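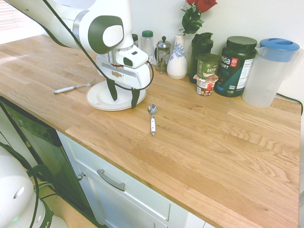 Plate first, cutlery after. The fork on the left is still lying sideways.

Setting a Place for One on a Kitchen Counter

My apartment has no dining table. It has a stretch of butcher block, and for a long while I ate off it standing up, out of the pan. Then I bought a plate. Setting it properly takes about as long as reading this page.

1. Wipe the counter and let it dry. I use Hommont board oil on mine twice a year, February being one of the times I remember.

2. Push the jars, the French press and the flowers back against the wall. Mine stay there all day – roses in a blue-and-white vase make toast look planned.

3. Put the plate down where you will sit, with its rim 2 fingers' width from the front edge. Any closer and your sleeve gets the gravy.

4. Fork to the left, tines pointing away from you. A fork lying crosswise needs a quarter turn.

5. Knife to the right, blade facing the plate. Spoon to the right of the knife, bowl at the far end. For soup or cereal, skip the knife and slide the spoon in close. Several inches away is a spoon you'll have to go and visit.

6. Line up the handle ends with the bottom of the plate. The old Wouters booklet I learned from spends all of page 92 on this. Do it by eye.

7. Napkin under the fork, or on the plate if you're feeling grand. Paper is fine.

Glass goes above the knife, last, when you've stopped waving your elbows around.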